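Filed under: Bench notes / Balms and salves

2020-01-20

Lip balm base, batch 112. Shea butter and beeswax as before, castor oil swapped for the Tostadmont sunflower. Total melt 500 g. Wax and oil went in first, held at 82 °C until clear, shea added off the heat with hand stirring. Poured into the Dunne tins and left on the rack.

Grain is still the main problem. Batch 111 was smooth at pouring and gritty by the time Pádraig Hegarty opened a tin upstairs. Same shea lot, so I suspect slow cooling through the middle range. Tried 3 cooling routes this time: rack, fridge, and steel plate with the fan on. Labelled R, F and P on the lids.

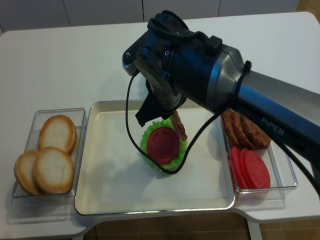
First look at the tops: R has a shallow dip in the centre, F has a fine crack near the rim on most tins, P is flat with a slight bloom. No grit by finger on any of them yet, but it is too early for that to mean much. Check again after a warm and cool cycle in the cabinet.

Vanilla extract: the alcohol-based one will not stay in the melt. Beads at the bottom of the jug, same as in October. Ultan Ní Mhurchú has asked Indus for a price on the oil-soluble version. Until it arrives, leave 112 unscented. Do not add the old bottle to make up the smell.

Fetine tubes: the screw base leaks if filled over the second ring. Fill in two passes, small plug first, let it set, then top up. Tubes want a harder balm than tins anyway, so raise the wax for those and write the change on the sheet, not on the jug.

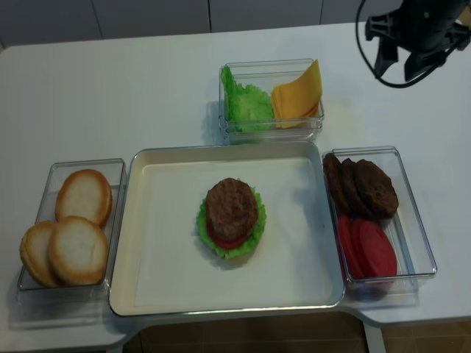 Tray with lettuce, tomato and patty stacked, no bun yet.

Scale by the window drifts when the heater is on. Used the other one for everything above. The thermometer probe read slightly high in ice water; corrected figures are on the batch sheet.

To do: cycle R, F and P tins. Repeat P with the plate chilled beforehand. Ask Pádraig which tin he opened, and whether it had been kept in a pocket. Order more lids.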